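Section 7. Fitting the Sheet and Setting Up the Bed for First Use

This section covers the Grastel mattress in all widths. Read it through before you start. If the mattress is still rolled, go back to Section 6 and let it open fully on the base first.

Before you begin

Check that the base slats are locked and that all four corner brackets are tight. Wash new sheets once on their own. Cotton sheets can shrink a little in the first wash, so do not judge the fit until they are dry.

Model 1162 and earlier models have no side handles. Two people should lift these at the corners.

CAUTION: Do not lift or drag the mattress by the zipper, the cover seam or the sewn label. A torn cover is not included in the guarantee.

Fitting the sheet

1. Pull the bed away from the wall far enough to stand behind it. Lock the casters if your base has them.

2. Find the care tag on the fitted sheet. On Grimshaw sheets the tag is sewn at the bottom left corner. Other makers place it differently.

3. Hook one top corner of the sheet over the mattress. Lift the mattress corner with your other hand and tuck the elastic well underneath.

4. Go to the opposite bottom corner and do the same. Working diagonally keeps the first corner from popping off.

5. Fit the two remaining corners. The last one will be tight. Bend the mattress corner up slightly and slide the sheet down over it.

6. Smooth the sheet from the middle out toward the sides with flat hands. Light creasing is normal and does not affect the mattress.

7. Unlock the casters and push the bed back toward the wall. Stop when the mattress touches. Pressing it hard against the wall can mark the paint and pull the sheet loose at the top edge.
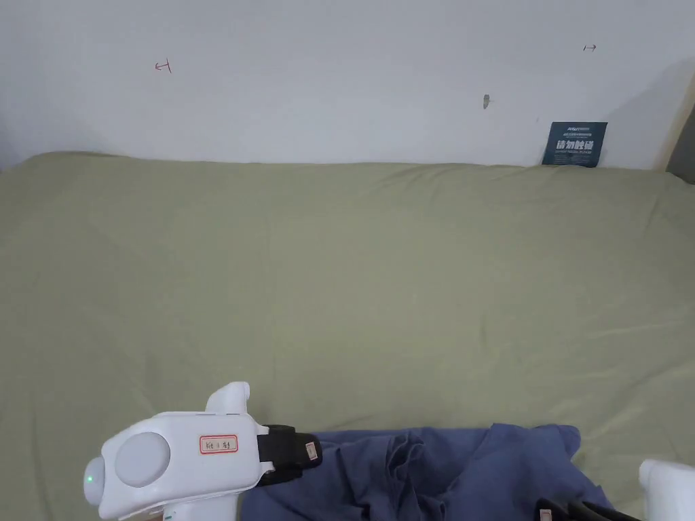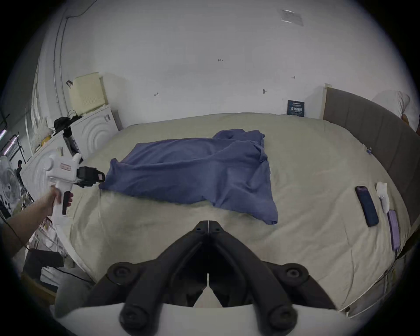

Fig. 7-2. Fitted sheet on a wide bed.

NOTE: If a corner keeps slipping, the sheet is too shallow for the mattress. Measure the height of the mattress at the side, with nobody on it, and choose a sheet with a deeper pocket. Do not pin the sheet. Pins go through the cover and damage the foam.

First nights

A new mattress may feel firmer than the one you tried in the store. Sleep on it for at least two weeks before you decide to change the topper. A faint smell is common in the first days – leave a window open during the day and keep the top covers folded back.

Turning

Turn the mattress head to foot once a month for the first half year, then every June and December. Do not flip it over. The lower side is not made for sleeping on.

CAUTION: Keep electric blankets on the lowest setting and switch them off before you go to sleep. Never fold the mattress with a blanket still plugged in.

Spare parts

Corner bracket, part 197. Replacement cover, part 1694. Order both from the Fudero service desk in Zillville, and give the model number printed on the mattress label. Covers are sent folded and should be aired for a day before fitting.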